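Home News Shop Floor Interviews Archive Subscribe

Filed under: Interviews / Machines at Work

Still slow with a sock: an engineer on chores, bags and the last five percent

2018-07-13

The engineer who runs the handling group at Bunedix spent eleven years on packing lines before she moved to household work. She asked me to leave her name out of this, as her company has a policy about it, and the company agreed to the interview on those terms. We talked for two hours in the break room of the Bunedix building in Kershaw, with one interruption when a delivery came.

I started with the question readers send in most often, which is when they can buy a machine that tidies up.

"You can't, and I wouldn't put a year on it," she said. "You can buy one that vacuums a floor. It does that because somebody decided the floor would be flat and the machine would be round and it could bump into things. Take any of those away and you have a research project."

Bunedix makes a two-fingered arm called the Kekton, which bolts to a bench or rides on a small cart. It has been sold since January, nearly all of it to workshops and back rooms. The household version exists as a prototype. She would not say how many there are.

What can the Kekton do on a shop floor today?

"Boxes. Bottles with a cap on. Trays, if the trays are stacked the way we asked for. It will take a part out of one fixture and put it in another all day long. The people at Bresteo have it moving cartons from a belt to a shelf and I think they've stopped looking at it."

Bresteo is a returns warehouse on the other side of town. It handles clothing and small home goods that customers have sent back. The cartons were the easy end of the job, and she said so without my asking. The hard end is what comes out of the cartons. A worker opens one, tips it onto a table and finds a sweater, a bag the sweater came in, a second bag, a return slip, and perhaps something that has nothing to do with the order at all. A person clears that in a few seconds. Bresteo would like the arm to do it.

"They asked us for that in the first meeting," she said. "I told them no in the first meeting. Then we went home and started working on it."

The method they settled on is to have people do the sorting with grippers in their hands. The fingers are close to what the arm carries, with ribbed pads at the ends, and the person doing the work has to live with the same limits the arm has. You get two jaws that open and close. There is no palm and you can't feel anything through them except a bit of push.
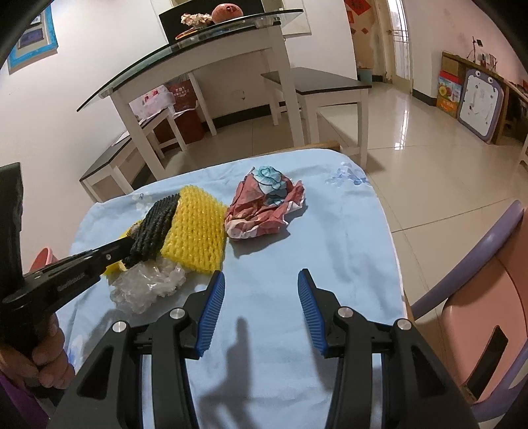 "Knits are friendly, up to a point," she said. "The loops give the pad something to bite on. You can be off by a finger's width and still come up with it. Then you lift, and it stretches, and the far end is still lying on whatever was next to it, and now you're dragging the neighbor along. A person sees that coming and shakes it a little. We had to learn that people shake things. It wasn't in anybody's plan."

I asked what the worst item was. She didn't need to think.

"Clear plastic bags. The camera sees through them, or it sees a white glare, and either way it has a poor idea of where the surface is. They weigh nothing, so when you touch one it moves. And they change shape each time. If you pick up a mug and put it down you still have the same mug. With a bag you've got a new problem every time you let go of it."

Her group keeps a list of test items, 146 of them at present, and the bags take up a page of it. The arm's success rate on rigid things from the list is good enough that they no longer report it weekly. On bags it fails more than it works. She was frank about this and did not ask me to soften it.

How much practice does it take? She gave me one figure. For the current round they have 2132 recorded pickups from people using the hand-held grippers, and they had planned on 2000. The extra ones came from an afternoon when two of the staff got competitive.

"It sounds like a lot and it's small," she said. "A child does that in a few weeks of playing on the floor. But the child also falls over, and tastes things, and gets told off. We only have the picking up."

I wanted to know why they don't simply do this in a lab with a clean gray table. They did, she said, for the first half year, and the results looked very good. Then they put a printed tablecloth down.

"Everything went to pieces. The machine tried to pick up a flower that was part of the print. It tried a few times, very politely. After that we stopped using the gray table except for demonstrations, and I'd like to stop using it for those too."

So now the cloths have patterns and creases, and the rooms have furniture in them. Shiny floors are another trouble, because light comes up off them from a direction the software doesn't expect. Shadows are a third. The gripper throws its own shadow onto the cloth, and an early version of the program treated that shadow as a dark object lying there.

She had a practical comment about tables as well. People who want to try this sort of work at home or in a small shop tend to spread things out neatly, one item per spot, with space between. It makes the machine look clever. A heap is what you get in real life, with cloth and wrapping pushed together and the thing you want partly under the thing you don't.

"In a heap you have to choose," she said. "Which one goes first? People go for what's on top and loose, mostly, or they go for the bright thing. Some of our people always start at the edge. I can't tell you which is right. I've watched a good sorter pull a cloth from the bottom and nothing else moved, and I don't know how she knew it would be all right."
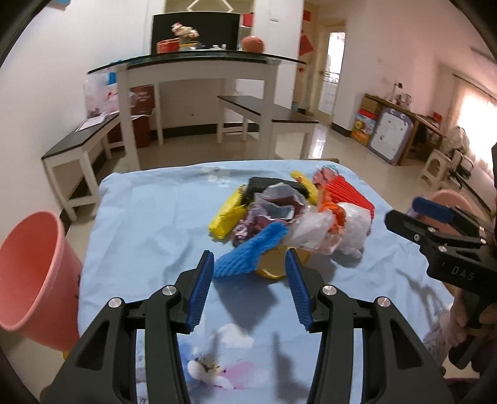
Two hands, two people

A lot of chores want two hands. Folding a sheet is the one that comes up at parties. She thinks folding gets too much attention, and that holding a bag open while something goes into it is the more useful skill, in a warehouse and in a kitchen.

"Think about putting the trash out. Think about groceries. One hand holds the thing open and the other one goes in. With one arm you can't do it unless the bag stands up by itself, and it'll stand up until the moment you need it to."

The Kekton can be sold as a pair. The second arm adds to the price, and it also adds the chance of the two running into each other, which they have done. Bresteo has a single arm and is waiting. The recordings with grippers in two hands, or with two people at one table, are meant to help there. She said the two-person ones surprised her. People hardly talk. One reaches in and the other pulls back a little, and the machine has no version of that yet.

What about speed? The prototype takes a long look before each move. She timed it for me from memory: a person puts five garments in a bin while the arm is settling on its first. On a night shift that may not matter. At home, she believes, it would matter a good deal at first and then less, the way nobody stands over a dishwasher.

Weight is a smaller worry than I expected. The household prototype is limited to 300 grams in each gripper, for safety. That covers socks, T-shirts, toys and most wrapping. It leaves out wet towels and jeans. I said that jeans seemed like a serious omission for a machine that picks up laundry.

"It's on the wall in my office," she said. "Somebody wrote JEANS on a piece of tape and stuck it up there."

Who it's for

She gets letters from people who have trouble bending down. Those are the ones she answers herself. For someone like that, a slow machine that only gets cloth off the floor and into a bin is already worth having, and she would sooner sell them that than wait for one that also does dishes. The sales side would prefer the dishes.

I asked if the workers at Bresteo mind. She said I should ask them, so I called over there the next morning. The shift lead who picked up said the arm on the cartons had saved some backs, and that opening the returns was still done by eight people at two long tables. He had seen the prototype try a polybag. "It kept missing," he said. "We were rooting for it, but we had a truck to empty."

Back in the break room, I had asked the engineer what she does about chores at her own house. She has a floor vacuum, a competitor's, and likes it. The rest is done by hand.

"My husband does the folding," she said. "I'm too slow. I keep looking at how I'm holding it."

The next round of recordings at Bunedix starts after the summer shutdown, and will add closed containers to the list -- jars and lidded boxes first, then drawstring bags. She expects the drawstrings to go badly. They have ordered a box of them anyway.

Contact the editors | Reprints | Back to top
Copyright 2018. All rights reserved.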